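Brustthorpe Coat and Clothing Exchange: Frequently Asked Questions

Last updated June 30, 2021

What can I bring in?
Clean, wearable clothes for adults and children. Coats, jackets, shirts, pants, dresses and knitwear are all fine. We do not take underwear, swimwear, pillows or single shoes.

How many items can I trade at once?
Up to 7 per visit. You get one point for each item we accept, and a winter coat counts as two.

Do my points run out?
Points stay on your card for 195 days. Using the card once resets the clock.

Can I take clothes if I have nothing to trade?
Yes. Ask at the desk for a starter card. You do not have to explain why or show any papers.

Where are you?
604 Brinum Street, on the ground floor, next to the shoe repair shop. The number 137 bus stops across the road. Parking is behind the building and is free for one hour.

Are you open in the summer?
We close for all of August. Please don't leave bags at the door while we are closed, as they get rained on and we have to throw them out.

Do I need to wash things first?
Yes, please. We have no washing machine on site. Clothes with a strong smell of smoke or mothballs will be handed back.
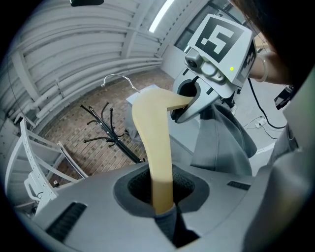
Should I leave clothes on hangers?
Either way is fine. If you want your hangers back, tell us when you drop off.

What happens to clothes that don't get picked?
After one season they go to our sister shop in Stasiv. Torn cotton is cut up for rags.

Can I return something that doesn't fit?
Bring it back with your card and we will put the point back on.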